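Workplace | Automation | Interviews

Search this site Enter keywords Go

The training rooms at Voso's Gedevville site used to be reset by hand at the end of every shift. A robot arm has been wiping the whiteboards for 4 months. The shift lead who ran the old cleaning rota agreed to talk to us over coffee at 6 in the morning.

"People asked me if they were losing their jobs," she said. "I told them what I knew. Two moved to the packing line at Pollside, and they had asked for that before the arm came."

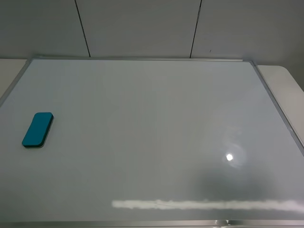 A board and its eraser at Gedevville.

The site logged 1,760 boards last year. She said the wiping was never hard, but it came when everyone was tired. "You have been on your feet since noon and there's still a board to do. I don't miss it."

She does miss the talk. Two people used to do a room together, and now one person checks it alone.
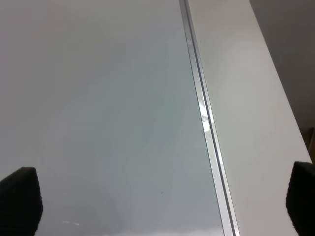

Open gripper fingers by the metal rail.

Training on the arm took each person around 249 minutes, spread over a week. Baloch, the contractor, wrote the first manual. "It was too long. We made our own, one page, and taped it to the door."

Pay went up a little for those who signed on as operators. She thinks it should have gone up for the checkers too, and she has put that in writing to the site office.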